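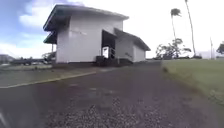
Brenlow Path Unit, outdoor wheeled robot: review after a month of campus routes

Reviewed by Noelia Villalobos

The Brenlow is sold as a small patrol and delivery base for paved and lightly graveled paths. Ours ran a fixed route past two white buildings, along the edge of a lawn and back. Total logged distance was 133 km. Battery life, charging and the web console all met the spec sheet, and I have little to add on them.

The fault is in localization. On 4 runs the robot drifted toward the grass while still reporting a healthy position. Drift began in the same stretch each time, where asphalt gives way to loose stone. The wheels slip slightly, the odometry overcounts, and the filter trusts odometry too much when the camera finds few features to track. Plain walls, mowed grass and a white sky give it few.

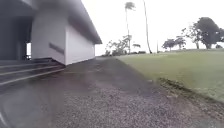
The worst case came on a Thursday morning. The robot left the planned line toward the building side and stopped 156 mm from the top of a flight of steps on our route. The cliff sensor caused the stop. The planner did not, and the console showed the unit centered on the path until Delia Bogdan pressed the emergency stop and pushed it clear.

Support answered the same day. Their fix was to lower the odometry weight and set a speed cap on gravel. After the change we logged 1,429 minutes of driving with no further departures - but the position warning still has never fired, even when we spun the wheels on purpose. I consider that a safety defect. A robot that is lost should say so.

Good: battery, cliff sensor, parts access.
Bad: default filter settings, silent position error, a manual that gives slip one paragraph.

Fine on asphalt. Near steps or drop-offs, fit a physical barrier and keep a person within reach of the stop button until the warning is repaired.

Rating: 3 out of 5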